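Skurklow Public Integrity Council
Minutes of the regular meeting, Aug 9, 2025
Chair: Wing-sze Tang

1. Asset declarations
The chair informed the members that the Banolgate district has sent its declarations with a delay. More than 300 forms were received without signature. It was decided to return them and to give the officials 2 weeks for correction. 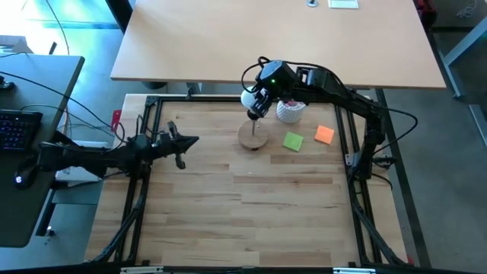
2. Complaint about the Hafstein contract
The council discussed the complaint that the Hafstein contract was divided in parts, so that no tender was needed. The chair asked that the inquiry stays in its limits. She compared it to the round wooden disc with the one thin peg standing up from its center: everything we ask must go on this one peg, who signed and when. Members agreed. The prosecutor's office will receive a copy of the file, without names of the persons who made the complaint.

3. Public register
The register of gifts is not updated from November. The limit for a declared gift stays 500. A proposal to raise it to 3000 was put to vote and was not accepted.

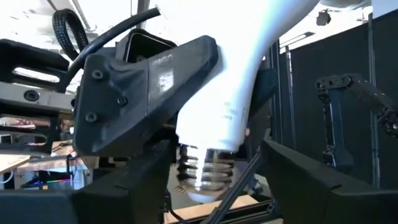
The members also asked that the register can be searched by name of the institution. The secretary will write to the Clastulside office, which keeps the same kind of register, and ask how they solved it.

4. Other matters
The letter from the former deputy mayor was read. He requests an apology in public. The council will answer in writing after the legal opinion is received.

The meeting was closed by the chair.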